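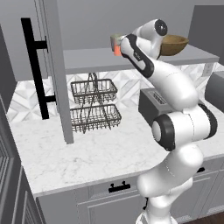
The cup, the shelf and the arm, in my simulated kitchen.

I've been using the Stendik arm planner for 30 days now, mostly at night after my shift at the Bradville shared shop, and I like it a lot more than I figured I would! It's a program for trying out arm moves in a rendered room before you bolt a real one to your bench (mine is still a pile of brackets, don't ask).

Setup took me 17 minutes. The kitchen comes ready to go, and getting a cup up to shelf height is a great first job, especially with a wooden bowl sitting right there by the wrist. My first path went straight through the bowl, and the planner flagged it in red before I'd even hit play.

Gripes? The grip force slider is way too touchy, and the manual is a mess. Also it's $60, and the Panard one is free, though I gave up on that in August when it kept eating my save files.

Four stars from me. I'm starting on the toaster next.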